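Trinov-users list archive
Subject: Re: right arm drops goal when drawer is open
In reply to: right arm drops goal when drawer is open

Quick one, got a run going in the other window. Same thing on our bench with the drawer unit and the suitcase, so it isn't your build. Current layout: 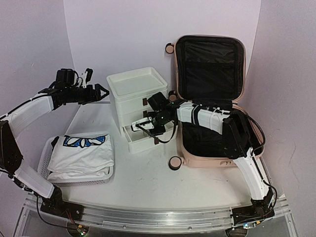
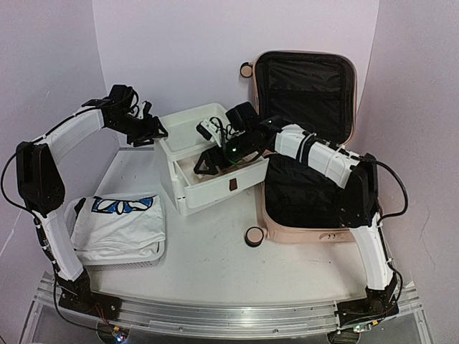

Short version - it's the planner's padding, your IK is fine. Longer version inline.

> We're on the September branch, two arms, one planner process.
> Left arm is parked. Right arm is asked to reach into an open
> drawer and the planner gives up after 4 seconds with "no valid
> goal state". If we close the drawer and ask for the same pose
> relative to the front panel it plans straight away. Is this
> perception (bad drawer pose) or the IK?

Neither I think. Fomemico publishes the drawer as one solid box, closed or open. When it's open the box just gets longer. So any goal with fingers inside the drawer is in collision by definiton, and the sampler throws them all out before it gets going. Check the log with goal debug on - ours said 4000 samples, every single one rejected on the same pair (right finger / drawer). If yours says the same, that's it.

Fix is to swap the box for five thin ones, four sides and a floor. There's a helper in the Kuvley scripts, make_open_box, takes outer size and wall thickness. Don't use a mesh, we tried, the distance checks went through the floor for speed.

Then padding. Default is 27 mm on everything, which is mad for a drawer. We set it per object, 4 mm for the drawer and left everything else alone. Do it AFTER the scene has loaded, the loader resets it without telling you.

> Also should the parked left arm be in the scene or masked out?

In. Please. Both arms share the space over the middle of the bench and if you mask one the planner will happily sweep the other through it. What we do is freeze its joint state at the start of each plan so the encoder noise doesn't keep invalidating the scene. Flag is freeze_idle_arm, off by default, no idea why.

Suitcase lid - upright lid is just one slab in our scene, works fine. The forearm goes over the bottom half so that needs to be there too, again as an open box. Model it shut and you lose most of the approaches from the right.

> Is there a ticket for any of this?

1948 on the Pearce tracker, though it only covers the padding reset. Havent opened one for the solid box thing, feel free, and paste your rejected pairs in if you do.

One open question for the list - has anyone got the drawer travel coming out of perception as a joint value? We're still typing ours in by hand before each run and it's a pain. Happy to test a patch.

Will push our scene file later, needs a tidy first.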